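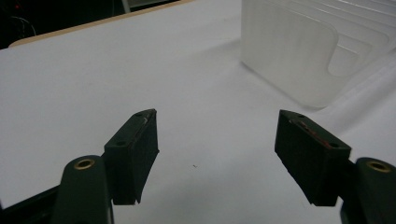

*Photo: Furkstead Press archive*

Progress report to the Mundico Fund
Translation and publication of the fantasy series *Skinari*, books one to three
August period

Dear colleagues,

With this report we inform you about the work done since our last letter in April. The grant agreement asks for a short text on the translation, the editing, the production and the promotion, so I follow this order. The table of expenses is sent separately, in the format you gave us.

## Translation

The first book is fully translated and the translator has delivered the final text. The second book is at chapter 19 of 31. This is two chapters behind the plan from the application. The reason is the long court scene in the middle of the book, where almost all characters speak in old forms of address. We tried first to keep three levels of politeness, as in the original, but in English the dialogue became heavy and the test readers did not understand who was angry with whom. Now we use two levels, and the third is shown by how the characters use names and titles. The author has agreed to this in writing.

The heroine keeps her name, Işık, with the Turkish letters. This was a long discussion. The distributor asked for "Ishik" because some online shops do not show the dotless i correctly in the search. We decided to keep the right spelling on the cover and in the text, and to put the simple spelling only in the keywords, so that a reader can find the book in both ways. A short note on pronunciation will stand before the first chapter.

The third book is not started. According to the plan it begins when book two is with the editor, and I do not ask to change this.

## Editing

Book one had its first edit and its copy edit. The main changes were:

- the prologue is shorter by four pages
- the map names and the names in the text are now the same (there were differences already in the original edition)
- the glossary moved from the front to the back
- two songs are translated again, with rhyme

The proofreading is open. Our usual proofreader was not available, and we gave the job to a new person after a paid test of 50 pages. The result of the test was good, a little strict with commas.

## Production

The cover of book one is approved by the author and by us. The first version looked too much like a book for small children, and the series has some violence and a love story which is not for this age. The second version is darker, with the title in larger letters. The same layout will be used for all three volumes.

We asked three printers for an offer and chose the second cheapest. The cheapest one could not promise the cream paper that we wrote in the application. The print run for book one stays at 2112 copies, a number that comes from how many copies fit in the pallets of the printer. The e-book file is made in our office and passed the check of two shops. In a third shop the chapter ornaments appear too large — we are working on it.

## Promotion

The online book tour for book one is prepared. At this moment 121 blogs and reader pages have signed up for it, and each will receive the e-book two weeks before its date. Most want to publish a review, others an excerpt or an interview with the author. We will also have a giveaway of signed bookplates. The planned reading in the town library cannot take place with public in the room, so we will record it and put it on our page. The money for travel in this line was not used, and I would like to ask for your permission to move it to the proofreading of book two.

The newsletter has over 4000 readers. The first chapter was sent to them as a free sample, and we received many kind answers, also two complaints that the chapter ends too suddenly. (It ends like this in the original.)

## Next steps

1. Proofreading and final files of book one
2. Delivery of the full translation of book two
3. Book tour and giveaway
4. Contract for the cover of book two

For the delay in book two we do not ask for more money. We ask only that the date for this delivery is moved by six weeks. If you need the letter of the author or the three printing offers, I can send copies.

With kind regards,

The series editor, Furkstead Press
Saturday, August 8, 2020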